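Home Program Sessions Speakers Venue Contact

Gathering Demonstrations in Simulation: The Tekier Tabletop Collection
Speaker notes

Opening

Good afternoon, and thank you to the organizers for the invitation. The purpose of this talk is to report on how Tekier gathers examples for a learning system, and to set out what we would do differently in the next round. The results of training belong to a separate session and will be mentioned only where they affected collection.

Slide 2. Scope

The collection holds 1,312 accepted demonstrations. All were recorded in simulation, with an operator guiding the arm by hand controller. Operators worked at two sites, Beltlow and Veltitz, using the same software build and the same written instructions. Pause after the total – some in the audience will wish to write it down.
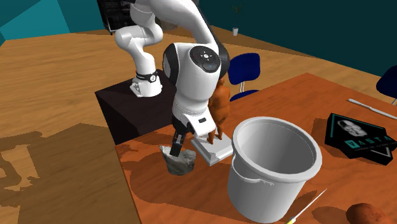
Variety in the starting layout is the first requirement we place on any batch. A policy trained on tidy tables learns tidy tables. Layouts are therefore drawn at random from the Kovács object library, with sizes and surfaces that differ a great deal from one item to the next. A rough stone bowl and a smooth white bucket may share a table, with a roasted chicken close against the hand, and the operator is expected to proceed without rearranging anything first. Layouts are rejected only when objects overlap in a way the physics engine cannot resolve.

Slide 4. Instructions to operators

Each episode begins with a short written task. Operators are asked to read it in full before touching the controller, to move at a steady pace, and to avoid corrections made only for appearance. A hesitation is acceptable. A restart within the same episode is not, and the episode should be closed and marked. If asked about session length, state that operators rotate after 23 episodes.

Slide 5. Objects near the gripper

Small items beside taller ones produced most of our discarded episodes. Operators tended to approach from directly overhead and brush the taller object on the way down. The guidance was revised in September to allow an angled approach, and the share of discards fell at both sites.
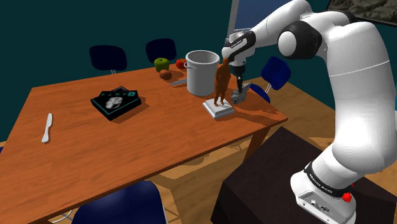
Gripper above the tabletop, with a small gray object beside a standing figurine and a white pot behind.

Slide 6. Review

Every episode is viewed by 2 reviewers, who work separately and record one of three outcomes: accept, reject or refer. Referred episodes go to the site lead. Reviewers do not see the operator's own mark until they have entered theirs. Please stress this point, as we are asked about it often.

Slide 7. Known limits

The library has 14 object groups, and the balance among them is uneven. Kitchen items are well covered; soft and folding items are not. Lighting was also varied less than we had planned. Both matters are being addressed in the current batch at Veltitz.

Questions

Allow time for questions on licensing. The reply is that the demonstrations may be requested through Tekier in writing, and that the object library remains under separate terms.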